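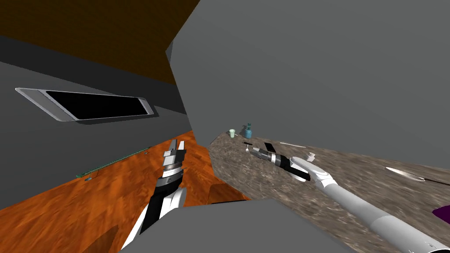
Figure 1. Simulated kitchen counter, two arms. The left gripper is empty; the right one is beside the black and silver tool.

Unit 4: From object list to grasp request

Read this before the October lab. Code is in the course repository under wudivier/planning. Questions about the simulator go to Tatiana Sýkora, questions about grading to Virgilio Bañez.

1. What the planner gets

The perception node publishes a list of objects. Each entry has a label, a pose in the counter frame, a bounding box and a confidence score. The planner never sees pixels. If the pen and the spoon in Figure 1 come through as one entry, the planner will treat them as one object and plan a grasp for the pair.

In simulation you can bypass perception and read true poses from the engine. Do this first. Switch perception on only after your planner passes with true poses, or you will not know which half is broken.

2. Choosing an arm

The starter code picks the arm whose base is closer to the target. For the tool in Figure 1 that gives the right arm. The rule ignores joint limits and whatever the other arm is doing. Replace it with a cost that includes at least:
- path length in joint space
- distance to the nearest joint limit
- overlap with the other arm's reserved volume

3. Sampling grasps

Draw 1,000 candidate grasps per object and filter in this order: reachability, finger collision, counter collision. The order matters for run time. On the Surnex test set the first filter alone drops 92 percent of candidates, and it is the cheapest of the checks.

Long thin objects (pen, spoon, stick) need a lower approach height than the default. Flat objects such as the black rectangle may leave you with no valid top grasp at all. Return NO_GRASP in that case. Do not return the best of the rejected ones.

4. Collision geometry

The counter is one box. Walls and panels are boxes too. Cups and bottles are convex hulls, so a grasp with a finger inside the cup will always be rejected. Leave it that way for this lab. Juraj Hudec's notes for Unit 6 cover decomposition into several hulls.

5. To hand in

Your arm cost function, the log from 24 seeded runs, and one page on the failures. List the seed for each failure so we can replay it. Plots are optional.

Known bug: resetting the world while an arm is moving leaves its reserved volume in place. Call clear_reservations() after every reset.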